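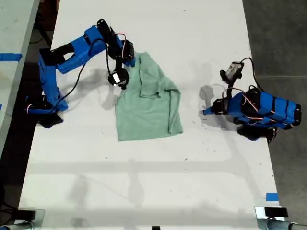 Przemysław Brzozowska wrote that a folding table should be judged by its worst garment, a thin jersey T-shirt with the hem already twisted, and that any top which lets the first fold creep while the second is being made will slow the whole job down. The Salta garment folding table from Bellthorpe is specified with that kind of work in mind.

The Salta is a freestanding, flat-topped table for folding, sorting and stacking clothes. It is meant for laundry rooms, alteration shops, uniform stores and small packing areas. The top is plain white and has no printed grid, raised lip or molded tray. It is shown with a light green garment partly folded, one layer lapped over another.

Work surface

The standard top is 60 inches long. That allows a shirt to be laid out at one end while finished pieces are stacked at the other. The surface is flat across its full usable area and has a low-sheen finish, smooth enough that a sleeve can be drawn across it without catching. Knitwear still holds its position under light hand pressure.

White is the only color offered for the standard model. Pale fabrics are harder to see against it than dark ones. For work that is mainly white linen, Bellthorpe supplies a gray cover sheet, order name Prarico, which lies on the top without clips and can be rolled up when not in use. The Prarico sheet is slightly grippier than the bare top. It suits slippery linings and lightweight synthetics, and is less suitable for heavy terry, which tends to drag.

The edges are rounded over on all sides. Cloth hanging over the edge will not crease sharply during normal handling, but garments should not be left hanging under a stack.

Load and stability

The table is rated for an evenly distributed load of 400 pounds. The rating applies with the frame locked and every foot in contact with the floor. It does not apply to point loads. Presses, steam boilers and other equipment with narrow feet should stand on a spreader board. Do not sit or stand on the table.

Adjustable feet are included and can be turned by hand up to the point where they take weight, then set with the supplied wrench. On a sloped concrete floor, level the long direction first. Recheck the feet after the first week of use.

Height

Working height is set at assembly by choosing a row of holes in the legs. All legs must use the same row. For standing work, the surface should be close to the height of the user's hip bone. A lower setting may be preferred for coats, blankets and other bulky items, where the arms need to reach over the work. When several people share a table, set the height for the tallest user and provide a platform for the others.

Changing the height later requires removing the load and laying the table on its side. Allow two people for this step.

Placement

Leave a clear walkway of at least 14 inches on any side that is not used for folding, and more on the working side. Place the table so that the main light falls from above or slightly in front of the user. Strong light from behind puts the user's shadow on the work and makes it harder to line up hems and side seams.

The table can be placed end to end with a second Salta. Joining plates are sold separately and keep the two tops level. They do not increase the load rating of either table.

Cleaning and care

Wipe the top with a damp cloth and mild dish soap, then dry it. Lint can be removed with a dry microfiber cloth. Ink, pencil and tailor's chalk should be cleaned off at the end of the shift. Avoid scouring pads and solvent-based spot removers. Direct contact with a hot iron will damage the finish and is not covered under warranty. Let freshly pressed garments cool before stacking them on the table for long periods.

The Prarico sheet may be washed by hand in cool water and hung to dry. It should not go in a tumble dryer.

Supplied with the table

Top, leg frame, adjustable feet, cross brace, fasteners, wrench and printed assembly instructions. The cover sheet, joining plates and under-shelf are optional. The under-shelf attaches to the cross brace and is intended for empty bags, tissue and folding boards. It has its own load label, which must be followed separately from the rating of the top.

Assembly

The table ships flat. Assemble the frame upside down on a protected floor, leaving all fasteners finger tight until the cross brace is in place. Tighten from the brace outward. Turn the table over by the frame and never by the top. A power driver is not recommended, as the inserts can strip.

Ordering and delivery

Standard tables ship within 14 business days. Orders that include the under-shelf may ship in separate cartons. Check each carton on arrival and note any damage on the delivery slip before signing. Replacement tops and feet are available under the same order name as the table, with the word "part" added.

Custom lengths are built to order by the Urbonaitė workshop. Requests received in January are usually scheduled after the annual stock count. Custom tops cannot be returned once cut. For drawings, hole spacing or questions about joining a custom table to a standard one, write to Évan Sabatier in technical sales and include the floor type, the intended load and the kind of garments being handled.

Warranty

The frame and top are covered for 2 years against faults in material and assembly. Wear to the surface finish, heat marks, chemical stains and damage caused by uneven loading are excluded. Keep the carton label, which carries the batch code needed for a claim.

Filed under: Laundry & Garment Care > Work Tables > Folding Tables

© Bellthorpe | Contact technical sales | Shipping and returns | Back to top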